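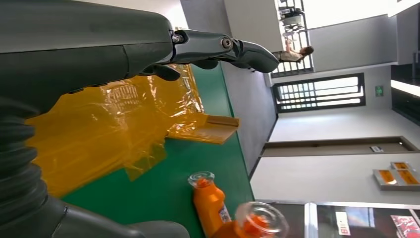 Ten past eight, coffee not here yet, and the planner is already refusing to do its job. Pongsak Kongkaew reads the log out loud. No valid grasp. No valid grasp. No valid grasp. Then he scrolls up and laughs, not a happy laugh.

Bottles. All he wants this morning is bottles, lying down, picked up and put in a bag. A kid does it without looking. The software looks very hard and still gets it wrong.

Kongkaew runs the manipulation stack at Jisent, a small outfit that writes control and planning code for other people's hardware. No factory, no showroom. What they sell is Clistmont, the layer between "the camera sees something" and "the fingers move." Perception goes in one end, joint targets come out the other. In between, a lot of argument.

"Everyone asks about the model," he says. "What model, how big, what did you train on. Fine. Ask me about the clock."

So I ask about the clock.

The head camera and the wrist camera don't agree on what time it is. Never have. For most of February the gap wandered up to 80 milliseconds, which sounds like nothing. Arm moving at a decent speed, 80 milliseconds is the difference between a finger on the bottle and a finger through where the bottle was. They rewrote the sync code twice. Second version threw out the clever part of the first version. Gap now sits under control, he won't say solved.

Next problem, plastic. Clear necks, clear caps, film you can see the table through. Depth sensing hates all of it. The point cloud comes back with holes, and the old pipeline filled the holes with whatever was nearby. So a bottle neck became table. A bag became a kind of hill. The planner treated the hill as solid and routed the whole arm up and over it, slow and stately, like a crane at a building site. Took the team a while to notice becuase it never crashed. Just looked dumb.

The fix was to stop filling. Holes stay holes, marked "don't know," and the planner gets a price list. Free space is cheap, unknown space costs something, solid costs everything. Prasertsri is the name of the module that sets the prices. There are 40 parameters in it. Kongkaew would like there to be fewer. 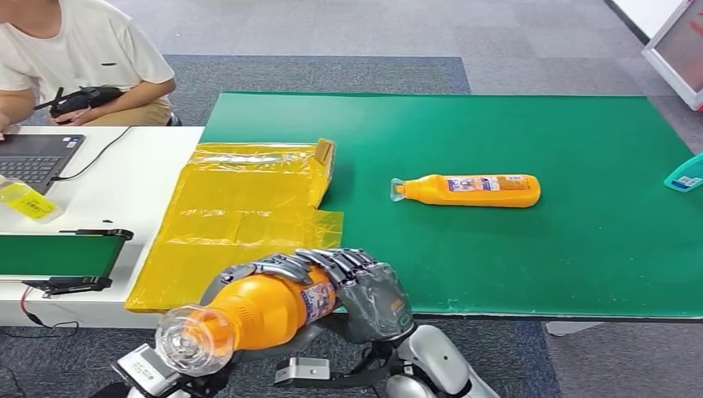 Grasping from the side is where the pricing earns its keep. Fingers curl over the body of a bottle, thumb goes underneath or beside, and the thumb is always going somewhere the camera can't see. Pay too much for unknown space and the thumb never commits. Pay too little and it jams itself into the table. For two weeks the hand did one or the other depending on which config file was loaded, and somebody (he won't say who, it was him) had two files with the same name in diferent folders.

There's a button for that now. Clistmont prints a hash of the config at startup, in big ugly letters. Best feature of the release if you ask him.

Then the labels. The detector learned early on that a label is a great clue, and got lazy. Turn the bottle so the print faces down and confidence dropped off a cliff. They recorded 267 short clips with labels rolled to every angle, retrained overnight, got most of it back. Most. A bottle poking half out of view is still a coin flip, and he'd rather the software say so than guess. The new build does say so. It asks for another look from the wrist before it closes anything.

Teleoperation stays in the loop. A person on the sticks can take over mid-reach and the planner has to give way cleanly, no jerk, then pick up the thread when they let go. That handover code is over 200 lines and he has rewriten it more than anything else in the repo. Arms remember where they wanted to be. Let go of the controls and the old goal is still sitting there, and off it goes, back to a plan that's four seconds stale. So: on handover, kill the goal. Replan from where you are. Obvious, once you've been surprised by it.

Humex, a packing company, wants a trial of the bag routine before summer. Kongkaew wants another month. Film is the hard one, no fixed shape, and every touch changes the thing you just finished modeling. His current approach is not to model it much. Find an edge, pinch, lift a little, look again. Small moves, lots of looking. Slow, yes. He has a faster version on a branch and won't merge it.

Coffee arrives. He restarts the planner, checks the ugly letters against a sticky note, and runs it again. Log scrolls. One valid grasp, low score. He leans in and starts reading the numbers.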